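Teaching a Two-Armed Robot to Pack Laundry Bags by Remote Control

Project report, Clarnen workshop
Orhun Dağdelen

1. Aim

The aim was to record enough examples of one household task for a later group to train a control program on them. The task was putting small items into mesh bags and drawing them shut. I chose it for the cloth. Cloth changes shape every time it is touched, and most of our earlier recordings in the Clulodmont series used hard objects such as cups and blocks.

2. Equipment

Two arms are fixed to a rail at the front of a white table. Each has a pointed gripper. The operator sits out of reach of the arms and moves a pair of smaller arms by hand, and the large arms copy the movement. The joint positions and the camera pictures are saved together by a logging program called Altel, which was written by an earlier year and which I changed only to add a foot pedal for start and stop.

3. Method

Each recording began with the arms in their rest position and ended when the operator pressed the pedal. Before each one I moved the bags and the basket to new places on the table. If the operator dropped an item off the table or stopped for a long time, the recording was marked as failed but kept.

There were two operators, myself and Kaczmarczyk. We agreed at the start that the left arm would do most of the work near the item and the right arm would hold the edge of the bag. Kaczmarczyk is left-handed and kept to this more easily than I did.

4. Results

We made 231 recordings in May. The plan had been 200. Of these, 135 were marked as good. Most of the failed ones came from the first part of the month, when we were both closing the grippers too early and catching the cloth twice.

The trim was the hardest part. There is no feeling of force in the small arms, so the operator has to judge by eye whether the finger has one layer or both. Slowing down helped a little. Looking at the side camera helped more, but it is tiring to switch between the screen and the table.

Thin cords also gave trouble, as they hooked on the fingertips when the gripper was pulled back out. I have put these recordings in a separate folder.

5. Further work

The pedal should be replaced, as it sometimes registers twice. The next group should also try rubber fingertips and write down which operator made each recording. I only began doing this halfway through.

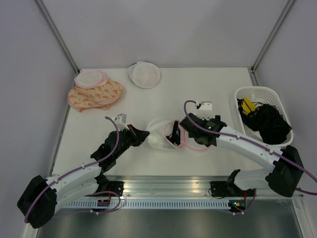
Figure 1. Both grippers at the mesh bag, with the basket at the right of the table.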